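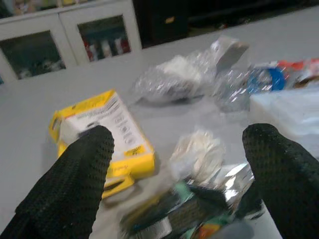

Search this site Search Go

Posted in: Robotics, Local Business, Waste and Recycling

Hultar adds sorting examples to its training set

Apr 6, 2018

Hultar, the small automation firm that moved into the old Winik printing building last September, is building up a library of recorded examples meant to teach a robot arm to sort household packaging.

The project is called Tamihana. The company said this week that it has now recorded 2044 examples, each one a single attempt to pick up an item from a table and put it somewhere else. An operator steers the arm by hand controls while the system stores the view from a small camera at the wrist along with the position of every joint and how wide the fingers are open. The learning software is later given those recordings and has to work out what the operator was doing.

The items are ordinary trash and packaging. Cardboard boxes, plastic bags, clear containers, crumpled paper and foil wrappers all go on the same light gray tabletop, and they are left in no special order. Hultar said early recordings were made with one item at a time, set in the middle of the table. The software did well on those and poorly on anything else, so the company dropped the tidy layouts and began again with mixed ones.

Foil and clear plastic are the hard part. A creased wrapper throws back light in a different pattern each time it is moved, and a clear bag takes on the look of whatever is under it. Cardboard is easier to find but can be hard to hold if the box is lying flat and is wider than the fingers can open. In that case the operator has to tip the box or take it by an edge or a flap, and the recording has to show that being done from start to finish.

The arm works with two black fingers that have a textured surface. The company tried smooth ones first and said thin wrappers slid out of them too often.

Work is done in sessions that last 2 hours. An operator is expected to finish 140 recordings in a session, though the company said the number is a guide and that a slow session with clean recordings is worth more to it than a fast one. Four operators are trained at present. None of them had worked with robots before they were hired, and Hultar said it would like to keep it that way for the next round of hiring too. People with a background in the field tend to move the arm in straight lines and stop between steps, according to the company, and the software then copies the stops.

After each attempt the operator marks the recording as good, failed or unsure. Failed ones are kept. A recording in which the fingers close on nothing, or lift an item and lose it, goes into a separate group that is used to teach the system to notice when it has missed. The unsure ones are looked at by a second operator at the end of the day, and a good share of those are thrown out. Camera blur during quick moves is common and is not counted as a fault, as the arm will have to deal with it in use.

The table is changed between attempts. Operators are told to move at least one item by hand, swap another for something from the supply bins, and turn the lights up or down every so often. The background is left alone. Hultar said it thought about hanging a plain curtain behind the table and decided against it - the arm will not have a curtain behind it when it is put to work, and shelves and cabinets in view do no harm as long as they are not always the same ones. The table is on wheels and is moved to a different spot in the building every few days.

The first place the arm is due to be tried is Seltano, the drop-off recycling center on the east side of town. Seltano takes mixed packaging from households and now sorts it by hand at two long benches. Under the plan, one arm would be set up at the end of the second bench to pull out foil and film, the two materials that cause the most trouble further down the line. Staff at the center would still do the rest of the sorting. The center said no jobs are tied to the trial and that it has had trouble filling the shifts it has.

Seltano is also where most of the items on the table come from. The center sets aside a few bags of clean packaging each week and Hultar picks them up. Anything that has held raw meat or cleaning chemicals is left out, as is broken glass. Items are used until they wear out, which for foil can be a day or less. Boxes last longer, and the company said it has had to be strict about retiring them, because a box that turns up in hundreds of recordings teaches the software more about that one box than about boxes.

The company has not said how many examples it will need. It plans to train a new version of the software each time the library grows by a fixed amount and compare it with the one before on a set of items kept in a locked cupboard and never used in recordings. The last comparison showed a clear gain on paper and cardboard and a small one on film. Foil did not improve. More of the next sessions will be given over to foil for that reason, with wrappers laid partly under or against other things, the way they tend to arrive at the center.

There are no plans to release the recordings. Hultar said it has been asked for them by a school robotics club and may put together a smaller set for teaching, with the failed attempts included, after the trial at Seltano has begun. A start date for the trial depends on electrical work at the center, which has to run a new line to the second bench before the arm can be bolted down.

The Winik building is not open to the public. Residents who want to give packaging to the project are asked to take it to Seltano in the usual way and not to leave it at Hultar's door.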